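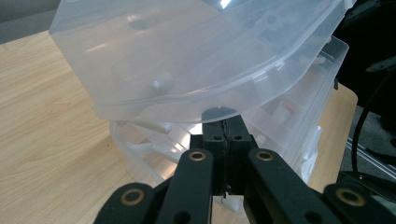
Hala Sabbagh
Contributing writer, home and household

6 min read

I have owned clear plastic organizers for most of my adult life, and I have come around to the view that the frosted kind is better than the see-through kind. This is a small position to hold, but I have held it for several years now and I run into people who disagree with it all the time, so I would like to set it out properly.

The usual case for clear storage is simple. You can see what you own. If you can see it, you won't buy it twice, and you won't spend ten minutes looking for the small screwdriver. Every article on tidying I have read in the past decade repeats this. My sister-in-law, Aniela Michalski, took it so seriously that she moved the whole contents of her sewing room into crystal-clear boxes over one January. It took her most of the month. When I visited, I could see every spool and every card of buttons from the doorway, and I found that I did not want to go in.

She felt the same way, though it took her until spring to say so. The room was in perfect order and it looked like a shop that had lost its lease. All those colors were shouting at once. She had got rid of the mess in the sense that everything had a place, but her eye still had to deal with every item, every time she sat down to hem something.

Frosted plastic does something different. Light comes through it. You can tell that a compartment is holding something and you can often tell what color it is. A bit of pink shows up as a bit of pink. You can make out the dividers as pale bars. What you don't get is the full inventory, and I think that is the right amount of information for a person who is walking past on the way to the sink.

I keep a stacking organizer like this for the odds and ends that don't belong to any hobby or any room. Mine has held picture hooks, spare buttons, birthday candles, the felt pads that go under chair legs, and a set of keys to a house we moved out of. I know in a general way what is in it. I know the reddish thing is on the right. When I need something, I pull out the drawer and look, and looking takes about as long as it takes.

That brings me to the part of the argument I care about more, which has to do with the drawers coming out.

A good small drawer should leave its stack completely. You should be able to lift it away, carry it to wherever the light is good, put it down on the table, and go through it with both elbows on either side. Many organizers will not let you do this. They have a stop at the back, or a hinge, or the drawer technically comes out but only if you tip the whole unit and say something under your breath. The makers seem to think of the stop as a safety feature. It does keep the drawer from landing on your foot, I will give them that. It also means you do your sorting standing up with one hand in a slot.

Dariusz Baran taught the evening repair class I took years ago in the community building on Clurkgate, and he had strong feelings on this subject. He made us take every drawer to the bench. He did not allow rummaging. If you needed a washer, you brought the washers to the table, found your washer, and took the rest back. I thought this was fussy at the time. The class met for 12 weeks and by the end of it I was doing the same thing at home, and I have never gone back to rummaging, except in the glove compartment of the car, where there is no choice.

The objection I hear most is that a drawer that comes out is a drawer that doesn't go back. I accept this as a real problem. There was a stretch in our house when one drawer lived on the windowsill for so long that we began putting mail in it. My husband, Radosław Sobczak, uses a different last name and also a different system, and his system is to leave things where he last needed them. He would say that the drawer was on the windowsill because that was where the batteries were wanted. I would say that a gap in a stack of trays bothers me enough that I will eventually go and find the missing one. We have both been right at different times.

But I would still take the gap over the stop. A missing drawer can be found and put back in about a minute. A fixed one is annoying every single time you use it, for as long as you own it.

The second objection is about rounded corners, and it comes from people who like to calculate. Round trays waste space. If you put a curved organizer into a square cabinet you lose the corners, and if the trays themselves are rounded you lose the corners inside as well. My neighbor Marianna Cieślak measured hers once and told me the result at some length. She switched to a square set and she is very pleased with it.

I don't dispute her measurements. I would only point out what collects in a square corner. Pins do. So do grains of rice, the little silver beads from cake decorating, and a kind of gray lint that I have never been able to trace to any particular fabric. In a rounded tray you can run a finger along the edge and bring everything up with it. In a square one you end up using a toothpick. I have done both, and I am willing to lose a little room in exchange for being able to wipe the thing clean.

Dividers are where I am less sure of myself. I used to think more was better. I once bought a flat case with 24 compartments, and I filled all of them in one evening, and it was satisfying in a way that should have warned me. Within a few months half the compartments held one item each and the other half held things that had been put there because the correct compartment was too small. Tiny sections make you decide, over and over, whether a thumbtack and a pushpin are the same thing. I don't want to decide that. I want them together, in with the map pins if there are any.

So now I favor fewer sections, and I don't label them. Labels were fine while they were true. After that they were a source of mild embarrassment, like the one on a lid in our hall closet that said FUSES for years after we had stopped owning anything that took a fuse. With frosted plastic you get a blurred hint of what's inside - a shape, a color - and the hint changes by itself when the contents change. You never have to peel it off and write another one.

I should say something about price, as readers ask. My current set was not expensive. I have seen people spend a great deal on wooden cabinets with brass pulls for the same purpose, and they are handsome, and you can't see into them at all. I have also used baking tins, egg cartons and the trays out of chocolate boxes. Chocolate trays are better than they sound, but they crack. Any of these will hold buttons. What I am arguing for is a fairly specific combination: walls you can half see through, a drawer that lifts right away, and an edge you can clean with one finger.

Aniela, for the record, kept her clear boxes. She hung a curtain in front of them. It's a nice curtain, a heavy blue cotton she had been saving, and the room feels calm again. I pointed out that she had made herself a frosted drawer the hard way, and she said the curtain had been cheaper than replacing the boxes, and that if I wanted to come and help her sort bias tape I was welcome any time.

Related reading

The case for one junk drawer per household
What we kept from the Sutholm house
Do you need a button box?
Hooks, shelves and the back of the door
Letters: readers on labeling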